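Nekex Community Repair Program
Progress report to the Lappalainen Fund, period ending March

Prepared by Edit Bognár, program coordinator

Enrolment

The evening course filled in the second week of registration. We had 36 applicants for 30 places and kept a waiting list for the rest. Two people withdrew early for work reasons and their places were offered down the list. Most participants come from the Cikel neighbourhood and travel by bus, so we moved the start time to 6:30 p.m. to match the timetable.

Teaching

The first four units are finished. They covered bench safety, reading a wiring diagram, soldering and basic fault finding on small appliances. Soldering took longer than planned and we gave it an extra evening. The unit on cables and connectors has started and will carry on into the next period.

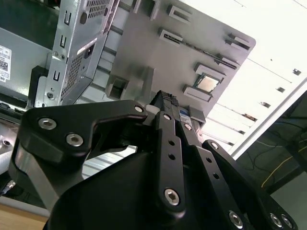 Cables and connectors unit: a dark, textured connector held in black gripper fingers.

Participants have asked for more practice on their own items from home. We have set aside the last half hour of each session for this, and kettles and lamps have been the most common so far. Anything that can't be finished on the night is labelled and stored in the back cupboard.

Venue and equipment

The lease at the Nomer Centre has been renewed on the same terms. The new extractor fan is in and the landlord paid for the electrical work. We still need a second lockable cabinet. The one we ordered arrived with a damaged door and has gone back to the supplier.

Budget

Spending is slightly under the approved amount, mainly because the assistant instructor started late. We would like to move the unspent wages to consumables, where solder and replacement fuses have cost more than we allowed. A revised budget is attached for your approval.

Next period

We will finish the remaining units, hold the open repair evening and send out the participant survey.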